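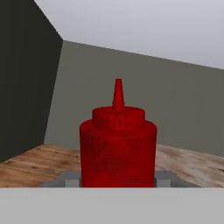

A red squeeze bottle standing upright, with the gripper behind it.

How does a laser printer work?

Kadlec Kids' Guide to Office Machines, part 4
Written by Areti Tzavaras. Checked by Matěj Tóth.

A laser printer makes a page with powder, light and heat. It does not use liquid ink. The powder is called toner. Toner is a very fine plastic dust with colour mixed into it, and it is stored in a closed container called a cartridge.

Static electricity

The whole machine depends on static electricity. Rub a balloon on a wool jumper and hold it near some torn paper. The paper jumps to the balloon. Rubbing has given the balloon an electric charge, and a charged object can pull on light things near it. Toner grains are light enough to be pulled in the same way.

The drum

Inside the printer is a smooth tube called the drum. Its surface has an unusual property. In the dark it holds an electric charge. Where light touches it, the charge drains away.

At the start of a page, a roller or a thin wire gives the whole surface of the drum an even charge. Then the laser is switched on. The beam does not travel around the printer by itself. It bounces off a small spinning mirror, which sweeps it across the drum from one side to the other. After each sweep the drum has turned a tiny amount, and the next line is drawn beside the last.

The laser flicks on and off very quickly during each sweep. On means a dot. Off means no dot. When it has finished, the drum holds a picture of the page made only of charge. You could not see it if you looked.
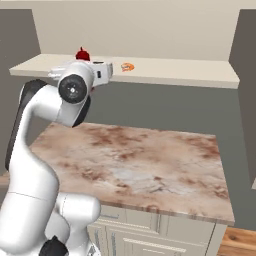 A white robotic arm with black joint caps, in a kitchen with a raised shelf.

Toner and paper

The drum now turns past a roller coated in toner. The toner is charged too, so it sticks to the dots drawn by the laser and stays off the rest. The picture can now be seen, but it is on the drum and has to be moved to the paper.

A sheet is fed in from the tray by rubber rollers. Underneath it, another roller carries a charge that pulls harder on the toner than the drum does. The toner moves across to the paper. At this point it is only resting there, and a fingertip would smudge it.

The fuser

The last main part is a pair of rollers called the fuser. One is hot, at some 200 degrees Celsius. The other presses the paper firmly against it. The toner melts, sinks in among the fibres of the paper and sets hard as it cools. This is why a fresh page feels warm.

Never reach inside a printer to touch the fuser. Ask an adult to clear a paper jam.

Printing in colour

A colour laser printer does the same job with 4 toners: cyan (a greenish blue), magenta (a purplish pink), yellow and black. Tiny dots of these are placed close together, and your eye blends them. Green is made from cyan and yellow. Look at a printed green leaf through a strong magnifying glass and you may be able to find the separate dots.

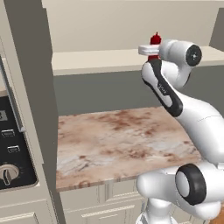

Words to know

Cartridge: the container that holds the toner.
Charge: the electrical property that makes the balloon pull on the paper.
Drum: the tube on which the laser draws the page.
Fuser: the hot rollers that melt the toner.
Toner: coloured plastic powder.

Try it yourself

You need a balloon, a wool jumper, ground pepper and a plate. Sprinkle a little pepper on the plate. Blow up the balloon, tie it and rub one side on the jumper 50 times. Hold that side just above the pepper and watch the grains. Then turn the balloon around and test the side you did not rub. Write down any difference. The test works best on a dry day.

Next in this series: how a scanner reads a page, by Ludmila Šimek.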